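Soup, again

3/18/06

So I finally made the barley soup. Those of you who have been reading since the fall know I've been threatening to do this since November, when my aunt mailed me a shoebox of my grandmother's recipe cards and I sat on the floor and read every single one of them like it was a mystery novel. Most of them are for things with gelatin in them. I'm not ready to discuss the gelatin.

The barley card is the good one, though. It's the soup I remember from the house on Hartley, the one with the steep back steps, where we'd come in with our mittens soaked through and there would be a pot going no matter what time it was. I must have eaten it a hundred times and I couldn't have told you one thing that was in it besides barley. Well, now I have the card, and I still can't tell you, because her handwriting is terrible and she didn't believe in amounts. It says "onions." It says "enough stock." It says "the usual" (the usual what, Grandma?) and then in different ink at the bottom, "better w/ 2 parsnips." That's the only number on the whole thing.

I called my aunt about "the usual" and she said, oh, that's carrots and celery, everybody knows that. Then she called back later and said it might have been turnips. My mother says it was never turnips.
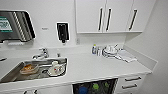 Anyway, parsnips. Do you have any idea how hard it is to get a decent parsnip in March? The store by me had exactly the kind you'd expect, bendy, with those little hairs. So I drove out to Veseck, where there's a produce place my old coworker Tolera Hailu has been telling me about for ages, and I have to say he undersold it. They had parsnips as thick as my wrist and the most beautiful dirty leeks, and a lady who asked what I was making and then had a lot of opinions about my answer. She was against rinsing the barley. She was very much for dill. I bought the dill just to be polite and now I think she was right, so I'll be going back to tell her so.

I also came home with a cabbage I had no plan for. It was fifty cents! I still have no plan for it. It's in the bottom of the fridge taking up the whole drawer and if anyone has ideas that aren't coleslaw, leave me a comment.

So, the soup. Here's what I did, more or less, and you can argue with me:

Two onions, chopped, cooked in butter a lot slower than you think you need to. I've always rushed this part and I'm trying to reform. Then carrots, celery and the parsnips, cut up small, with salt. Then a cup of pearl barley, straight in, stirred until it smells a little like toast. Then stock. I used eight cups and had to add another one later because barley just drinks and drinks. A bay leaf. Pepper. I let it go for an hour on low and wandered off and did my taxes, or anyway got the folder out.

I left out the turnips. Sorry, Aunt.

First bowl, I was disappointed. It was fine, it was soup, it tasted like something a nice hospital would give you. I stood there feeling kind of sad about it, more than a person should be about barley. I put in the dill and a splash of vinegar (pickle juice would do it too) and that woke it up quite a bit, but it still wasn't hers.

Then I had it again the next day for lunch and oh my goodness. I don't know what happens in there overnight. It had gone thick and a bit cloudy, the parsnips had sort of melted, and it was so close that I called my mother at work. She wanted to know whether I'd put in turnips.
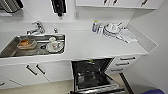 I think what I'd forgotten is that we never once ate it fresh. There was always a pot going, so it was always yesterday's pot, with more stock poured in and maybe the end of a chicken. She probably couldn't have told me the amounts if I'd asked her. My mother says that during the bad winter when they were still living in Skusterach, she fed the downstairs neighbors out of that pot too, and it never seemed to get any lower. I'd like to know a lot more about that winter and I'm going to pester her about it at Easter.

It freezes well, by the way. I've got four containers in there with masking tape on the lids. Let it cool first and leave room at the top. Thin it out with water when you heat it up or you'll be eating barley with a knife.

Next up is either the poppy seed roll, which has a card so stained that I can only read the left half, or something called "Fletitz cake" that no one in the family will admit to having ever eaten. The card has six eggs and a cup of cold coffee and then it says "beat until tired." I'm leaning toward the cake.

Oh, and to whoever asked about the bread last time, yes, I used regular all-purpose flour, and yes, it was a little flat. I'm going to try it again with the bread flour and I'll let you know.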